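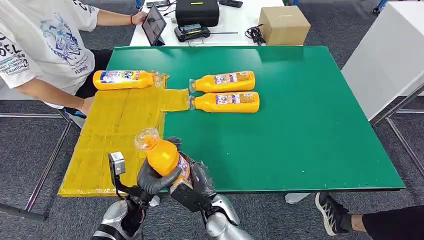

# Risques naturels, séance 6 : glissements de terrain et seuils d'alerte

Rappel de la séance précédente : un versant est stable tant que la résistance au cisaillement du sol dépasse la contrainte exercée par son propre poids. On exprime ce rapport par le facteur de sécurité, noté F. Quand F descend à 1, la rupture est possible.

## 1. Rôle de l'eau

L'eau agit de deux manières. Elle alourdit le terrain et, surtout, elle augmente la pression dans les pores. La contrainte effective diminue alors et le frottement entre les grains avec elle. On écrit :

τ = c' + (σ − u) tan φ'

où c' est la cohésion effective, σ la contrainte normale totale, u la pression interstitielle et φ' l'angle de frottement effectif. Retenez bien la place de u : c'est le seul terme de la formule qui peut varier en quelques heures.

Dans un sol argileux, la réponse est lente. Un versant peut céder plusieurs jours après la fin de la pluie. Dans un sol sableux peu épais, le délai se compte plutôt en heures.

## 2. Typologie abrégée

- **Glissement plan** : la masse se déplace sur une surface à peu près parallèle à la pente.
- **Glissement rotationnel** : surface courbe, escarpement en tête, bourrelet au pied.
- **Coulée de boue** : matériau saturé, déplacement rapide, dépôt étalé à l'aval.
- **Fluage** : mouvement lent et continu, souvent repéré aux arbres courbés à la base.

Un même événement peut combiner plusieurs types. Le glissement rotationnel qui se prolonge en coulée est fréquent.

## 3. Étude de cas : le versant de Gollham

Le versant domine la route de Skadden. Il est formé d'argiles altérées sur un substrat schisteux, avec une pente moyenne de 15 degrés. En mai, le pluviomètre de Harb a relevé 239 mm de précipitations, dont 195 mm sur la seconde moitié du mois. Le piézomètre installé en tête a réagi avec retard. La rupture a eu lieu le 29 juin, par temps sec.

Le volume mobilisé est estimé à près de 2801 m³ dans le relevé de Rhys Lowther. Le chiffre est celui du calcul par différence de modèles de terrain ; sa précision à l'unité n'a pas de sens physique, et on attend de vous que vous le discutiez dans le compte rendu.

Les fissures en tête de versant étaient signalées avant la rupture. Elles avaient été interprétées comme des fentes de retrait. Comparez avec le cas de Famatside (polycopié 4), où des fissures semblables ont conduit à fermer le chemin.

## 4. Seuils d'alerte

Un seuil de pluie associe une intensité et une durée. Il est établi à partir d'événements passés, et vaut donc pour un secteur donné. Trop bas, il multiplie les fausses alertes ; trop haut, il laisse passer des ruptures. À Gollham, un seuil fondé sur la pluie des dernières 24 heures n'aurait rien déclenché.

## Pour la prochaine séance

1. Reprendre le calcul de F pour une pente infinie, nappe en surface puis nappe à mi-hauteur.
2. Lire la section du manuel sur les inclinomètres.
3. Apporter la carte géologique du secteur de Harb et une calculatrice.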